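Household Demonstration Guide: Tips for Showing a Task with Hand-Held Grippers
Listeck Home Tasks Program
Updated Jan 7, 2024

The following tips apply to all persons recording kitchen and household tasks for the Listeck program, whether at the Ukgate rooms or in a private home. They replace the August edition. Sections on remote control apply only to sites equipped with the Jaber console.

Before recording

Clear the work surface of items that do not belong to the task. Ordinary furnishings may stay where they are. A kitchen that has been stripped bare teaches less than one that looks lived in.

Wipe the gripper fingers with a damp cloth and dry them fully. Flour, cooking oil and dish soap leave a film that causes cups and lids to slip. Do not use scouring powder on soft parts.

Check that every camera lens is clean and that the marker faces are free of fingerprints and steam. Cables should hang clear of the forearm and must never pass over a burner or sink.

Rehearse the task 2 times with bare hands, then once with the grippers, before the first recording is made.

Working by hand

Stand where both arms can reach the task without leaning on the counter. Persons wearing a head camera should turn the head toward the object before reaching for it and keep it there until the object has been released.

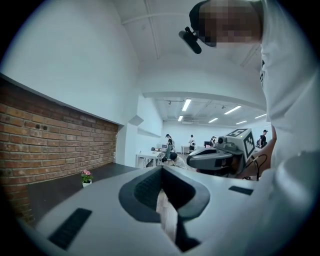

Move at the pace of a person who is not in a hurry. Very slow motion is as difficult to use as very fast motion, and it tires the wrists. When folding dish towels, close the fingers on the corner, lift, and let the cloth settle before bringing the corners together. When wiping a counter, keep the cloth flat and make overlapping passes in one direction.

Do not correct an error with a free finger. If a spoon falls or a lid goes on crooked, recover with the gripper as the robot would be expected to do. Recoveries of this kind are kept and are of considerable value. A recording is discarded only when a bare hand has touched the object or the task has been abandoned.

Limit continuous work to 40 minutes. Grip strength falls off before most people notice it, and the later recordings suffer.

Working by remote control

Place the arm in its rest position before taking the controls. Bring it over the object first and lower it second. Operators accustomed to hand-held work often approach from the side and knock over whatever stands in front.

Glassware is not to be used by remote control until the operator has completed 13 accepted recordings with plastic cups. Knives, boiling water and hot pans are excluded at all sites.

After recording

Return each item to its starting place and label the session by task, using the names in the Sondudik task list. "Load rack, small plates" is acceptable; "dishes" is not. The list now contains 431 entries, and a new name should be requested only after the existing ones have been searched.

Store grippers with the fingers open. Charge batteries away from the sink.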